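Subject: Re: [grullard-ward] Confidence motion and the September numbers
From: Setareh Kermani
To: Grullard Ward list
Date: January 17, 2021

Hi all,

Sorry for the long one. Getachew's message has been sitting in my inbox with a star on it and I wanted to read the standing orders properly before I opened my mouth.

Getachew Tufa wrote:

> Folks, can someone who was at the last council meeting explain what
> happened with the confidence motion? I watched the stream until it
> froze. When I lost it, Cr Plattner was on his feet saying the mayor had
> to put herself to a vote before the budget could be read, and the mayor
> was saying she'd do no such thing.
>
> Also, is it true the Plorkent crowd have a petition going for a fresh
> election? My neighbour says it has thousands of names. I find that hard
> to believe given how many of us there are.
>
> Getachew

Right, so I was there, up the back near the heater. You missed the best bit, or the worst bit, depending on how you feel about procedure.

Leopold Plattner did call on Mayor Bogale to put up a confidence motion in herself. He reckons that after the two independents walked away from her group she no longer has the numbers, and that a mayor without the numbers has no business bringing in a budget. Wubit Bogale's answer was that she was elected for the full term, that the motion is for the other side to move if they want it, and that they are very welcome to try. Then she asked for the next item. There was a fair bit of muttering and somebody behind me said a word I won't repeat on a community list!
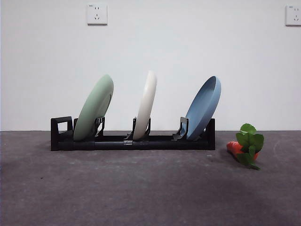 The thing I had wrong myself, until I looked it up, is who has to do what. Our standing orders say any councillor can move no confidence, with a seconder, on written notice to the clerk. There is nothing at all that makes the mayor move confidence in herself. So when Leopold says she is "refusing" a vote, well, she is refusing to call one for him. He could have lodged the notice himself at any time since the walkout and he hasn't. Dong-geon Moon put this to him in the foyer afterwards (I was getting my coat, I wasn't eavesdropping, much) and Leopold said it was about honour and not paperwork.

My own guess is that he hasn't got the numbers either. The independents are cross with the mayor over the Berhe Road depot but that doesn't mean they want Leopold in the chair. One of them told me flat out that she would sooner sit on her hands. If he moves it and loses, he has handed Wubit a win just before the budget, and he'd look pretty silly. If she moves it and loses, she's gone. So they stand at opposite ends of the chamber, each telling the other to go first, and meanwhile the footpath on my street still has that hole in it.

I should be upfront that I voted for Wubit and would probably do it again. I thought she handled the depot business badly though. The neighbours deserved a letter before the trucks turned up, and saying so doesn't make me a Plattner supporter, whatever certain people said in the comments on the Plorkent page.

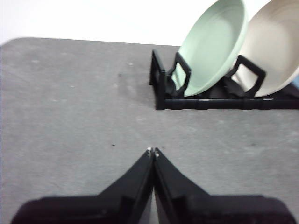
On the petition, Getachew, your neighbour is being generous. The clerk read the count into the minutes and it was 657 signatures, of which 197 were knocked out for being from outside the municipality or for having no address. People had signed at the Tetemow market, which as we all know draws from everywhere. It's still a decent effort and I don't want to sneer at it. I stood out there in the wind for the library petition and we got far fewer.

But it can't force an election. Under the rules a petition gets tabled, it gets a written reply, and that's your lot. The only ways we go to the polls before September are if enough councillors resign that there's no quorum, or if the minister steps in and dismisses the council. The first would mean some of Leopold's own people giving up their seats, and I have not noticed a queue forming. The second takes an inquiry, and inquiries take months.

There was some talk of the opposition group resigning all together to bring the thing down. I heard it from more than one person. I also heard that at least one member of that group said over a cup of tea that she had no intention of doing it, having only just got her seat. By-elections cost money as well, and it comes out of the same pot as the pool repairs, which is a point the group would have to answer for at every front door in the ward.

So, what I'd suggest for those of us who'd like to see it settled one way or the other:

1. Write to your ward councillors and ask each of them how they would vote if a motion came on. Keep it short. They do answer, in my experience, though Cr Moon is quicker than most. 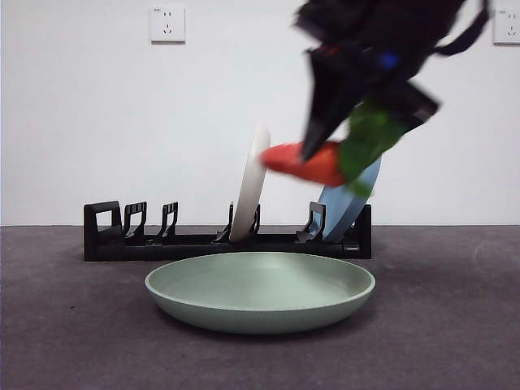 2. Put your name down for public question time. You get three minutes, and the form has to reach the clerk before noon on the day of the meeting. They were strict about it last time and turned a fellow away.

3. Read the draft budget before the meeting. I know, I know. The summary at the front is readable and the depot money is in the second table, under plant and works, where you wouldn't think to look for it.

If anyone has a proper recording of the part after the stream froze, could you let the list know? The council version stops at the same spot as Getachew's, and the draft minutes have the whole exchange down as "discussion ensued", a bit thin considering the volume.

Also I still have someone's green umbrella from the meeting. It was under my chair and it isn't mine - happy to drop it round.

Cheers,
Setareh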